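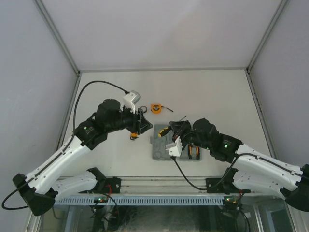
Ticket 2173: Kit cell stops on screwdriver step, operator can't clear it

Status: Closed
Priority: Raised from Normal to High
Site: Dorkness, kit packing
Equipment: Onis two-arm cell, Flikach vision software
Opened by: Yolanda Mercado, packing lead
Assigned to: Jagadeesh Rajan, Anozie support
Opened: March 31, 2021

Original report

The cell stops partway through a kit with code 108, "Place not confirmed". It's nearly always the right arm on the screwdriver. The pliers go in, the arm picks up the screwdriver, takes it over the tray and stops there holding it. The left arm waits as well. The screen asks for a supervisor code to carry on.

It started on the morning shift and has kept on through the day. We are running the gray tray household kit. The other kit doesn't have a screwdriver in it, so I can't say if it would do the same.

The bigger problem for us is the supervisor code. Only Raimo and I have one. I was on the loading dock for two of the stops and the packers had to come and find me. Before the cell, if a screwdriver didn't sit right, the person packing pushed it down with a thumb and went on to the next one. Now they stand there and wait for me.

Yolanda

Reply from Jagadeesh Rajan (Anozie)

Thanks Yolanda. Code 108 means the right camera looked at the slot and didn't find a good match between the tray and where the arm thinks the tray is. The arm won't let go until it has one. The tool itself is probably fine.

Could somebody check the following and post the answers:

1. Has the tray changed? New supplier, new batch, anything.
2. Is the tray sitting flat, with the tab to the left?
3. Has anyone cleaned or bumped the camera on the right wrist?
4. Has the lighting over the cell changed?
5. When it stops, is the tip of the screwdriver lined up with its slot or off to one side?

Please don't reach in to straighten the tool while the arm is holding it, even if it looks stopped. Use the door switch first.

Reply from Yolanda Mercado

1. Same trays. We opened a new pallet but the part number is the same, and I tried a tray from the old pallet with the same result.
2. Yes and yes.
3. Not that I know of. I'll ask.
4. No.
5. Dorothy Marsden is on the cell today, so I'm adding her to the ticket. She's the one who sees it.

Reply from Dorothy Marsden

On number 5, it's off to one side. It leans toward the back. Not by much, maybe the width of the shaft.

I packed these by hand for years and you get to know where the tools go. I could tell it was drifting yesterday before it ever stopped. The screwdrivers were going in but they were landing high on the handle end and then dropping. I didn't report it because there wasn't a code on the screen and I wasn't sure it counted as a problem. If there's a place to write that sort of thing down I'd use it.

Also, on number 3, the camera hasn't been bumped that I saw. But the black cord on the right one isn't like the cord on the left. The left one is held in against the arm all the way down. The right one comes down past the tray and over the front rail before it goes back up to the arm. When the arm goes to the far side it gets tight.

Reply from Jagadeesh Rajan (Anozie)

Dorothy, that's very useful, thank you. The cable is my first suspect now. If it gets tight at the far end of the reach it can pull on the camera bracket a little each cycle, and the calibration goes out gradually, which fits what you saw yesterday.

Tien-fu, are you able to look at this on site? With the cell locked out:

a. Hold the right camera and see if the bracket moves on the wrist. It should not move at all.
b. Check the screws on the bracket against the left arm.
c. Look at where the right camera cable is clipped to the forearm.
d. With the lockout off and the cell in slow jog, take the right arm to the far corner and watch the cable.

Reply from Tien-fu Huang (Dorkness maintenance)

Did these at the afternoon break.

a. It moves. Slight rotation, you can feel it more than see it.
b. Left is tight. Right has two screws that took almost a quarter turn.
c. One clip on the forearm is holding the cable. The clip nearer the wrist had opened. I don't know when. It isn't on my weekly check sheet so I haven't been looking at it.
d. Cable goes tight before the arm gets to the corner. Confirmed.

I tightened the bracket, fitted a new clip and moved the cable so the slack sits along the forearm. Jogged to the far corner again and there's slack left over. I haven't done a calibration. I've had the training for the arms but not for the Flikach side.

Reply from Jagadeesh Rajan (Anozie)

Good work. It will need the calibration before you run kits, otherwise the software is still using numbers from the old bracket position. I can do it by remote session, but I'd like Tien-fu to do it with me on the phone so that you have someone on site who can. The steps are below for the record.

Right camera calibration, short version

1. Empty the work surface completely. Tray, tools, tape measures, all of it.
2. Place the target plate against the back locating pins.
3. Log in at maintenance level and open Flikach, Cameras, Right wrist.
4. Press Start and close the door. The arm takes its pictures by itself.
5. Wait for the result screen. Green is a pass. Amber means repeat it once.
6. Save, and enter the ticket number in the notes box.
7. Run one kit at half speed with someone watching before going back to normal.

Reply from Tien-fu Huang

Done with Jagadeesh on the phone. First try came up amber because I'd left a hex key set on the surface near the left arm. Took it off, second try was green. Saved under 2173. One kit at half speed, screwdriver went in on centre. Handed back to Dorothy.

Reply from Yolanda Mercado

Running since then without a 108. Before you close this I want to bring up the code again. I said it in the first message and we've moved past it.

When the cell came in, the packers were told they'd be running it. What they do most of the time is fill the tools on one side, take trays off the other and wait if it stops. Dorothy knew what was wrong a day ahead of the alarm and had no way to act on it. I'd like the people on the cell to be able to clear a 108 themselves, and to be able to stop a run if they think it's drifting without it going down as an operator stop against their name.

Reply from Raimo Tikkanen (Dorkness production)

I asked for the supervisor code when we set the cell up. The worry was people clicking past faults to keep the numbers up, and a kit going out with a tool missing. We had a complaint like that in December from the hand line and I didn't want another.

I see Yolanda's point. Would there be a way to let operators clear it, but have it checked?

Reply from Jagadeesh Rajan (Anozie)

Yes. There's an operator recovery setting in the Onis panel, off by default. With it on, the operator can do the following after a 108:

- Send the arm back to its waiting position with the tool still held.
- Drop the tool in the reject bin and try the step again with a new one.
- Take the tray out as incomplete, so it has to be finished by hand at the bench.

They can't skip the check, and an incomplete tray doesn't get counted as a finished kit. After three in a row on the same step, it locks and asks for a supervisor as it does now.

On the stops, I can add a reason called "Quality concern". It gets logged against the cell with no operator name, and there's a text box for a note. The notes go to Tien-fu's maintenance list.

Reply from Raimo Tikkanen

Please turn both on. I'd want Yolanda to look over the incomplete trays at the end of each shift to begin with. We will take the operator stop figure off the board by the cell while we sort out what we want it to mean.

Reply from Dorothy Marsden

Fine by me. Could the bench beside the cell be kept clear for finishing the incomplete ones? It's been used for cartons since the hand line was cut down to one table. And could Kamloops shift get the same training, they were asking.

Reply from Yolanda Mercado

Cartons are moved. Both crews will get the training at shift change, one half hour each, Tien-fu to run it.

Changes made

Hardware: right wrist camera bracket tightened, upper cable clip on right forearm replaced, cable rerouted along forearm.
Calibration: right camera, passed on second run.
Settings: operator recovery on, lock after three repeats. New stop reason "Quality concern", no name recorded.
Check sheet: camera brackets and cable clips on both arms added to the weekly maintenance check. Right camera to be calibrated again every 2000 kits, or after any work on the wrist.
Spares: clips ordered, stores bin 3715.

Closing note from Jagadeesh Rajan

Cell has run both shifts with no further 108. There was one "Quality concern" stop, entered with the note "tape measure strap hanging over the side of the tray". Tien-fu is looking at the strap under a separate ticket. Closing this one. Reopen it if the screwdriver starts leaning again.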